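The button tin finally gave out in May. My aunt Trinh Ngô gave it to me when she closed her alterations shop, and it had ridden in the bottom of my sewing bag ever since. The hinge snapped, the lid came off, and I spent an evening on the floor of the hall picking shirt buttons out of the rug.

So I decided to sort them properly. I had guessed there were a thousand or so. The count came to 3,597, and that leaves out the broken ones.

I started by color and gave it up after two nights. Nobody mends by color alone. You need the right width first, then the number of holes, then the shade. Now everything is sorted by size, with the shanks kept apart, and 124 odd ones that match nothing are in a jar on the windowsill.
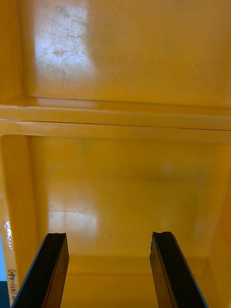
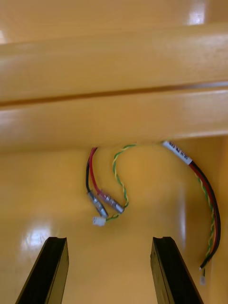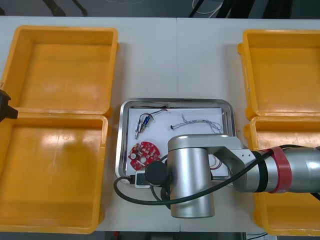
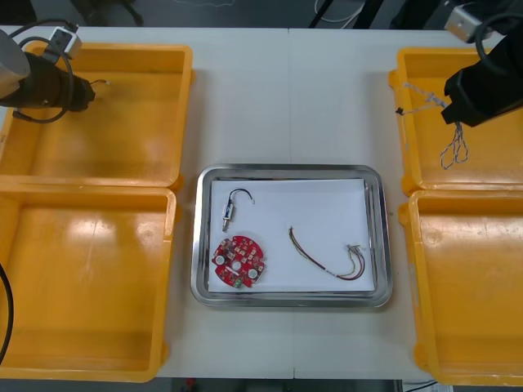 Yellow and orange bins

Lovport, May

Murali Iyer asked me why I don't just buy buttons when I need them. I do, sometimes. But a new card of shirt buttons never quite matches a shirt that has been washed for ten years, and the old ones often do. Last week I fixed his gray jacket with a horn button from the tin — he still hasn't worked out which one is the replacement.

A few things I'd do the same way again. Measure across the widest part and write it down. Keep matched sets on a loop of thread. Throw out anything with a crack near the holes, even if it's pretty.

The coat buttons are still to do. They're in a paper bag behind the door, and I'll get to them when the ironing is done.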